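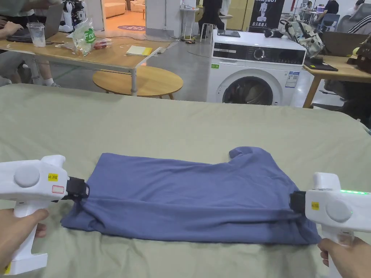 A T-shirt folded lengthwise on the bed, with one sleeve still to be tucked in.

How to Fold T-shirts for a Drawer or Shelf

By Merle Katene, Household Skills, Ellgate Residential Services
Updated December

This guide sets out the method taught to residents and staff at Ellgate for folding short-sleeved T-shirts. It is suitable for adult and older children's sizes and requires no folding board. Residents who share a chest of drawers are asked to use the same method, so that the garments sit at a single height and each person's row can be kept apart from the next.

Preparing the surface

Use a surface larger than the garment when it is fully spread out. A made bed is suitable, provided that the sheet or cover has been pulled tight. A loose cover will move with the shirt and leave creases on the underside. A table may also be used and is kinder to the back during a long session.

Shirts must be completely dry. Check the underarm seams and the neckband, as these hold moisture after the body of the garment feels dry to the touch. Turn all shirts the right way out before starting and set aside any that need mending.

Method

1. Lay the shirt face down with the neck pointing away from you. Smooth it from the centre outwards with the flat of the hand.

2. Take hold of one shoulder, midway between the neckband and the sleeve seam, and the hem directly below it. Bring that side over towards the middle. The outer edge of the shirt should now lie along the centre line.

3. Fold the sleeve back on itself so that it lies within the folded strip. Short sleeves, particularly those in a thicker cotton, tend to spring up at the shoulder. Press the sleeve flat and hold it for a moment before moving on.

4. Repeat on the other side. The result should be a long rectangle of even width from shoulder to hem.

5. Check the corners. Hold the rectangle lightly at both ends and draw it straight. The hem end is the more likely to flare, especially on shirts with a curved or stretched hem, and any loose cloth should be turned in at this stage. It cannot easily be corrected later.

6. For shelves, fold the rectangle in half, hem to neck, and then in half again. For drawers, fold in half and then into thirds, so that the shirt will stand on its edge.

Residents with limited grip may find step 5 easier with the shirt turned sideways, its long edge parallel to the edge of the bed. Both ends can then be reached without leaning.

Common difficulties

The rectangle is wider at one end. The first fold was probably not straight. Open the shirt fully and begin again at step 2 – adjusting one side alone will usually pull the neckband out of line.

The sleeve shows after the final fold. Return to step 3 and turn the sleeve further in. On very wide sleeves a second small fold may be needed.

The shirt will not stand in the drawer. The fabric may be too light for folding in thirds. Thin jersey shirts are better stored flat, in piles of no more than 4.

Long-sleeved shirts. Follow the same steps, but lay each sleeve down the length of the folded strip, doubling it back at the cuff where necessary.

Storing the shirts

The standard Ellgate drawer is 52 cm wide and will take two rows of adult shirts standing on edge. Place the folded edge uppermost. Leave enough room to slide a flat hand between the last shirt and the drawer front, and do not press down on the row to close the drawer. Shirts worn often should be kept at the front and returned to the back after washing.

Heavy printed shirts should be folded with the print on the outside where possible. Where a print has begun to crack, store the garment flat and unfolded across the top of the row.

Comments

T. from Predville
I have used step 5 with my father, who has stiff hands, and turning the shirt sideways did help him. Could you add a page on jumpers?

Rumisport Mum
We do thirds for everything, even the thin ones, and they stand up perfectly well if the drawer is full enough. Otherwise very clear, thank you.

Greco
What is the advice for polo shirts? The collar makes a lump whichever way I try it.

Merle Katene (author)
For polo shirts, fasten the top button, lay the collar flat and alternate the direction of each shirt in the drawer. A page on knitwear is being prepared.

Related guides

Pairing and Storing Socks
Making a Bed with a Fitted Sheet
Reading Care Labels
Sorting a Shared Wash
Ironing Collars and Cuffs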